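Seema Rathore
16/04/2025

Notes on hard water and small humidifiers, since people keep asking. Thread.

Tap water at my place tests at 248 ppm total hardness. An ultrasonic unit sends those minerals out with the mist. An evaporative one leaves them in the wick.

I logged the Tidemus for 568 hours on tap water. Output fell by almost a third. New wick, output back to normal.

A wooden table, and a clear plastic container from above: 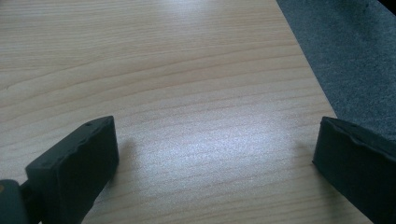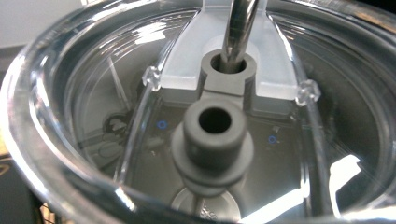 Descaling: one part white vinegar to 3 parts water, 30 minutes, rinse twice. Longer soaks did nothing I could measure.

Do not mix vinegar with bleach. If you want to disinfect, do it as a separate step after a full rinse.

Distilled water solves the scale problem. At one tank a day it costs me more per month than wicks do.

The Junemus has a demineralizing cartridge. Mine was used up well before the date on the box. Check with a TDS meter and ignore the calendar.

Keep the room between 40 and 50 percent. Above that I get condensation on the north window.

Next readings in June, after I switch to filtered water.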